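Der Lesesaal Clatard ist wieder auf, und ich war gleich drin

24. November 2021
5 Kommentare · 2 Mal geteilt

Seit heute Mittag kann man im Clatard wieder lesen! Wer in Plonuvley aufgewachsen ist, weiß, wovon ich rede: der alte Lesesaal hinter dem Busbahnhof, in dem wir alle mal Referate abgeschrieben und heimlich Gummibärchen gegessen haben. Im April wurde er zugesperrt, wegen der Leitungen hieß es damals, und im Sommer wollte man eigentlich schon fertig sein. Na ja. Jetzt ist November, und ich stand mit einer ganzen Menge anderer Leute vor der Tür und habe mir die Nase an der Scheibe plattgedrückt, bis endlich aufgesperrt wurde.

Das Haus stammt von 1942 und war zuerst ein Lager für Saatgut, deshalb auch die komische Rampe am Hintereingang (die bleibt übrigens, ich habe extra gefragt). Später kamen Bücher rein, dann Zeitungen, dann eine Zeit lang auch die Volkshochschule. Neu sind jetzt die Heizung, der Teppich, die Toiletten und fast alle Möbel. Und man hat die Trennwand zum ehemaligen Kartenzimmer rausgenommen, was dem Ganzen wahnsinnig guttut. Ich hatte das Clatard viel dunkler in Erinnerung. 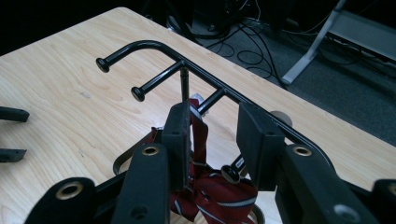

Was kostet denn jetzt der Eintritt?

Tagsüber zahlt man gar nichts, nur für den langen Leseabend werden zwei Euro fällig, und die kann man in bar oder mit Karte am Tresen loswerden.

Den Leseabend gab es früher schon mal, allerdings nur im Winter. Künftig läuft er einmal im Monat das ganze Jahr über, mit Tee aus der großen Kanne und ohne Programm. Man sitzt einfach da und liest. Meine Tochter findet die Idee völlig absurd, ich habe mir den nächsten Termin schon in den Kalender geschrieben.

Geleitet wird der Lesesaal jetzt von Remo Bianchini, der vorher die Buchhandlung Villanueva am Markt gemacht hat. Ich habe ihn zwischen zwei Bücherwagen erwischt, er hatte einen Bleistift hinter jedem Ohr und war ziemlich aufgekratzt. »Die Leute haben mir den ganzen Herbst über Zettel in den Briefkasten gesteckt, wann es endlich losgeht«, hat er mir erzählt. »Auf einem stand bloß: Und?« Den Zettel hat er aufgehoben.

Bei den Möbeln hat man sich viel Zeit gelassen. Zur Auswahl standen wohl auch dunkle Tische, die besser zu den alten Regalen gepasst hätten, aber am Ende ist es die helle Variante von Nikar geworden, der Tischlerei draußen an der Umgehungsstraße. Ich finde das richtig. Wenn man stundenlang über weißen Seiten sitzt, ist ein fast schwarzer Tisch darunter doch eher anstrengend, oder geht das nur mir so?
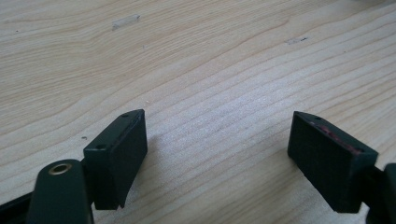
Helles Holz mit lang geschwungener Maserung

Zum Bestand: rund 3000 Bände stehen im Moment in den Regalen, der Rest lagert noch im Keller der Musikschule und kommt nach und nach zurück. Heimatkunde, Reise und die Krimis sind komplett da (bei den Krimis war schon am Nachmittag ordentlich was los). Die gebundenen Jahrgänge der alten Lokalzeitung fehlen dagegen noch, und gerade auf die hatte ich mich gefreut. Mein Großvater hat da früher Leserbriefe reingeschrieben, meistens über Hunde. Bianchini meint, die Bände seien beim Buchbinder und kämen im neuen Jahr wieder.

Ausleihen kann man nach wie vor nicht, das Clatard bleibt ein Lesesaal. Wer etwas mit nach Hause nehmen will, muss rüber in die Stadtbücherei. Ein paar Leute haben sich darüber vorhin ein bisschen aufgeregt, aber so war es ja immer schon. Dafür darf man sich Bücher auf den Namen zurücklegen lassen und am nächsten Tag weiterlesen, bis zu fünf Stück auf einmal. Ich habe mir gleich einen dicken Band über Flussschifffahrt reserviert, keine Ahnung warum, er lag halt da und roch gut.

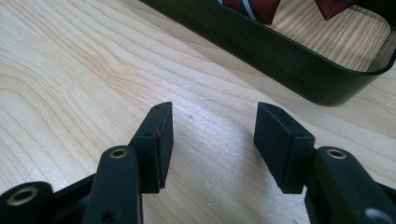 Auf der Tischplatte spiegelt sich viel Licht

Was mir nicht so gefallen hat: Die Garderobe ist winzig geworden. Wenn alle mit nassen Mänteln kommen, hängt der eigene garantiert unter drei fremden, und meiner war beim Rausgehen feuchter als beim Reinkommen. Auch die Türklingel am Seiteneingang geht noch nicht. Wer mit Kinderwagen oder Rollstuhl kommt, ruft vorerst besser kurz an, dann macht jemand auf. Das soll in den nächsten Wochen repariert werden, und ich werde bestimmt mal nachschauen.

Und dann ist da noch die Sache mit dem Kaffee — es gibt nämlich keinen! Der Automat ist weg, und ein neuer ist nicht geplant, weil der alte so gebrummt hat. Mitbringen darf man Getränke, solange sie einen Deckel haben. Essen bleibt verboten, also bitte die Gummibärchen gut verstecken. 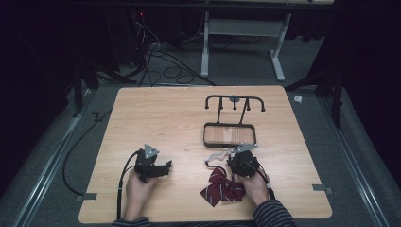 Das Kartenzimmer vermisse ich trotzdem ein wenig, muss ich sagen. Da drin war es immer so schön muffig, und man konnte die riesigen Schubladen aufziehen und sich in irgendwelche Flurkarten vertiefen, auf denen Plonuvley noch aus einer Mühle und viel Wiese bestand. Die Karten selbst sind ins Stadtarchiv gewandert, dort kann man sie nach Anmeldung ansehen. Eine Kopie von der schönsten hängt jetzt immerhin im Treppenhaus, gleich neben dem Feuerlöscher. Unser Garten liegt auf der Karte mitten im Fluss.

Geöffnet ist werktags bis in den frühen Abend, die genauen Zeiten hängen an der Tür. Vormittags sind ab nächster Woche auch Schulklassen im Haus, wer es ganz still mag, kommt also lieber später. Eine Anmeldung braucht man nicht, nur für den Leseabend sollte man am Tresen Bescheid sagen. Ich bin jedenfalls öfter da, meistens am Fenster zum Hof, und ja — den Platz habe ich mir heute schon ausgeguckt.

Kommentare

hofdame_p
Danke für den Bericht! Weißt du, ob die grünen Leselampen noch da sind? An denen hänge ich wirklich.

Jochen aus der Unterstadt
Kein Kaffee ist ein Witz. Der Automat hat gebrummt, klar, aber das hat mich wenigstens wach gehalten.

lesratte
@hofdame_p: Die Lampen stehen hinten bei den Reisebüchern, ich war vorhin auch dort. Eine flackert.

M. T.
Zwei Euro für einen Abend im Warmen mit Tee, da kann man nicht meckern. Wir kommen zu viert!

Kartenfreund
Schade ums Kartenzimmer. Im Stadtarchiv muss man ewig auf einen Termin warten, und dann darf man nicht mal selber die Schublade aufmachen.

Zuletzt erschienen

Buchhandlung Villanueva sucht Aushilfe fürs Weihnachtsgeschäft
Umleitung am Busbahnhof Plonuvley dauert länger
Musikschule: Anmeldung für die Bläsergruppen läuft
Wohin mit dem Laub? Die Sammelstellen im Überblick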